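July 11, 2025. Open day, main hall. Lungile and I had the gripper table, Kumaresan had the monitors. Doors opened late and the first group came straight to us.
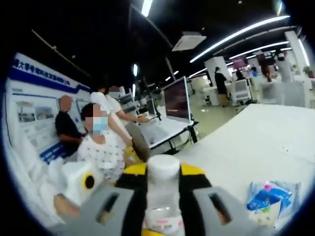

Grip force stayed at 30 percent for the public runs – Bernice wants it there until the new finger pads come from Ginden. Visitors kept asking whether it would crush things. The clear water bottle with the white screw cap made a good answer, as people could look straight through it to the yellow and black body. Next time bring a spare battery and a longer cable.

To do: send Augustina the log from run 62, and ask Nkrumah if we can have the same table again.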